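Butetti ware

Butetti ware is a type of plain, unglazed or thinly glazed pottery from the town of Rarnby. Known for pale surfaces, curved necks and very little decoration. Named after the Butetti workshop, the oldest one on record.

History

First mentioned in a town tax roll of 1742 — the workshop paid in jars. Production grew slowly, then fast once the Bendel canal opened and clay could come in by barge. At its peak the town fired roughly 4,000 pieces a year. Most went to kitchens, not collectors. The last big kiln shut after a flood and was never rebuilt.

Making

Local clay, washed twice, left to rest over winter. Thrown in two parts and joined at the neck. Firing starts in October, when the wood is dry enough. Potters disagree on how long the cooling shoud take.

Forms

Jars, oil bottles, lamp stands, candle holders. Wouter Prins sorted the known shapes into 19 groups in his catalog, though Tariq Bajwa has argued that several of them are the same shape at diffrent sizes. Curved pieces were priced higher than straight ones.

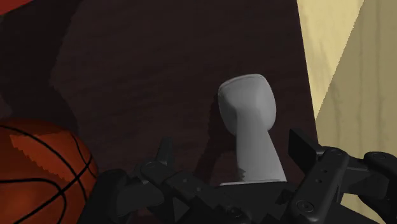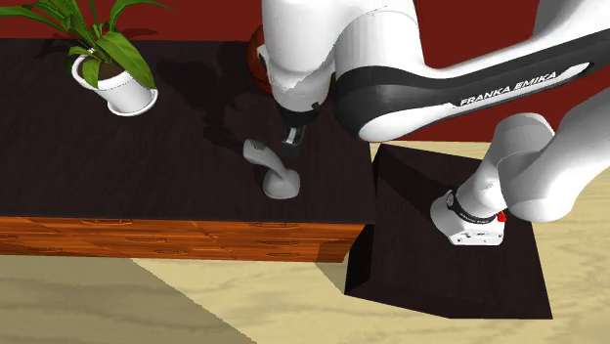
A pale curved form on a dark brown wooden tabletop.

Collections

The Dhanial museum holds the largest group, mostly kitchen jars. Smaller holdings in Bendel. Catalog entries last checked 2018-09-14.

See also

Rarnby
Bendel canal
Salt glaze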